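The first thing I ever said to the robot was "excuse me," because it was standing between me and the pillows.

I'd been doing rooms at the Pringle for long enough that my knees knew the floor plan. The Pringle is the big hotel up the hill from the station in Tilterberg, 158 rooms, and in May they told us at the morning meeting that we'd be getting help. Help was called Daven. It came from a company named Sorkik, with a young woman, Zineb Tazi, who wore a laptop strapped across her front like one of those trays for selling cigarettes in old movies. She was very nice. She asked all of us what we hated most about the job and wrote it down, and I said duvets, and I've thought about that answer a lot.

For the first couple of weeks Daven did duvets and nothing else, and it did them the way my grandfather parked. It would get right up to the edge and stop. Then it would think. You could've gone out for a sandwich while those fingers were deciding about a hem!

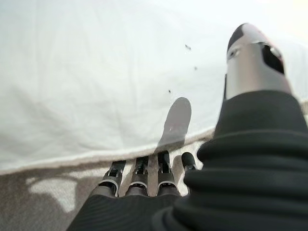

*Daven's fingers, just short of the cloth.*

I was paired with it because I'm fast, I guess, or because I don't complain in meetings (I complain in the elevator, where it counts). My job was to stand in the corner by the curtains and wait to be needed. Do you know how hard that is? I'd never stood still in a guest room in my life. I found out what the rooms look like. I found out that the morning comes in so bright on the east side that everything by the window goes white, and that the cushion with the tassels, which I had thrown at a headboard every day for years, has a really pretty weave.

"You can sit," Zineb said.

"I can't," I said. And I couldn't - it felt like stealing.

Chunhua Lei had the rooms across the hall. She'd finish one, lean in our doorway with her arms folded, watch for a while and go do another. She'd taught me the job. She taught me to snap the duvet from the foot so it lands flat by itself, one big breath of air and down it comes, and you only touch it at the corners.

"It doesn't snap," she said, the first morning.

"It's not supposed to," said Zineb. "It's supposed to be gentle on the fabric."

"The fabric," said Chunhua, and went back across the hall.

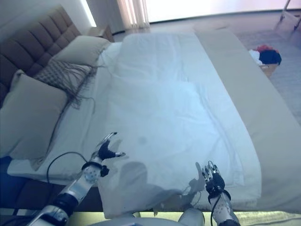

What bothered me was the quiet. Chunhua and I used to do the big rooms together, one on each side of the mattress, and we talked the entire time. I know everything about her son's divorce. I know what she'd do with lottery money, down to the faucets. You can talk like that over a bed because your hands are busy and you don't have to look at each other, and now here I was with my hands hanging down, looking at a machine's back, and Chunhua by herself over there with the door open.

So I started talking to Daven. I told it about the faucets. Zineb typed and pretended not to hear, and then one day she said, without looking up, "Wait, the gold ones or the matte ones?" and after that there were 2 of us talking, anyway.

Then came the Sorkik report. The manager taped it up next to the time clock. Over 898 beds made, it said, with a little chart. Chunhua read it with her glasses pushed up on her head.

"Who fixed the corners?" she said.

Well, I had. Every one. Daven got the middle beautifully smooth and left the corners like a paper bag, and as soon as Zineb turned to her laptop I'd go around and tuck. I hadn't decided to do it. I had just never walked out of a room with corners like that.

Zineb was standing right there. She went pink and asked me how many.

"All of them," I said.

She could have been sore about it. She took the report down, and the next morning she came in with no laptop, only a pencil, and asked if I'd show her the corners slowly. I'm no good at slowly. I yelled for Chunhua.
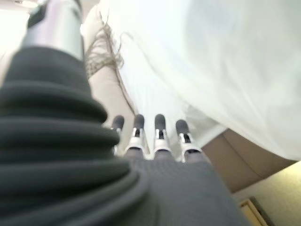 She made us wait while she finished her bathroom. Then she came in drying her hands on her apron and looked Daven up and down, all the way from the feet.

"Move him back," she said. "He crowds the bed."

Zineb moved him back. It took a minute, he isn't quick in reverse. Chunhua took the foot end and jerked her chin at the other side, and I went around, and we stripped it all down to the mattress and started over. She did the first corner and made Zineb do the second. It was terrible. She made her do it again.

"Is this the divorce one?" Zineb asked me, across the duvet. "With the son?"

"You told her about my son?" said Chunhua.

"I told Daven," I said.

Chunhua thought about that while she smoothed her side. Then she told us what the ex-wife had said on the phone that weekend, and it took us 3 rooms to get through it.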